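3.2 Stimuli and naming task

Participants named 182 household and food items in two blocks, with 10 practice trials before each. Soft toys were kept in the set to test whether speakers add a material term ("plush banana") or use the bare noun.
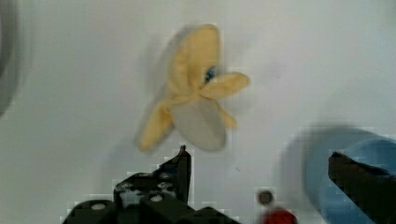 Pelupessy objected that bare nouns are the default in any speeded task, so a low rate of material terms says little about how the item was understood. We therefore ran the second block without a time limit. Responses were coded by Khoo and Cullinane - disagreements went to a third coder - and hesitations were left out of the count. Compound answers were scored on the head noun only.

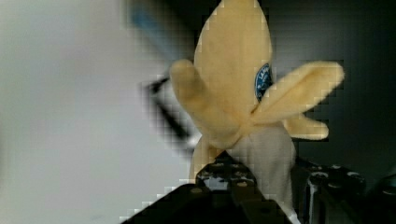 Figure 2. Plush banana, partially peeled, with a round blue sticker on the upright flap.

Items with more than one accepted name were analyzed separately (Section 3.4).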